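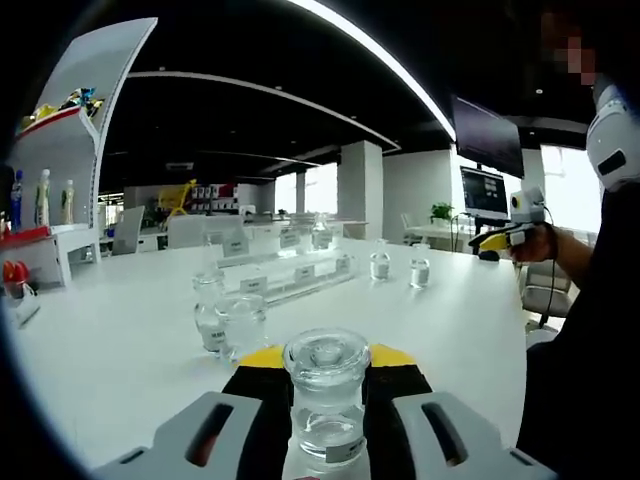 Storage Practice Group, Plekodau

Golnar Azimi
Thursday, January 22, 2026

Labeled racks are supposed to cut misplaced glassware. We doubt the claim as usually stated. Likley's survey gives a 90 percent return rate, but it counted any jar put back on the rack, whether or not it matched the card in front of it. 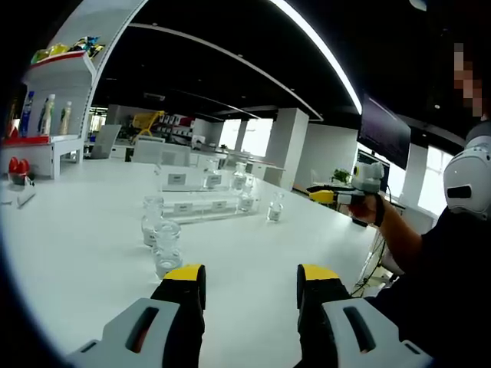

4.2 Labels and Placement

Cards on the edge of a clear stand name a spot. They say little about a bottle left on the bare table beside it — and those are the ones that go astray. Kairys treats both cases as one error, a choice we find hard to defend. 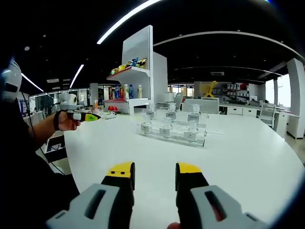

Figure 3. Small stoppered bottles on the clear rack, each with its own label.

A full rack looks orderly. Whether the order is correct is a separate question, and our 12 trials cannot settle it.

Last updated: April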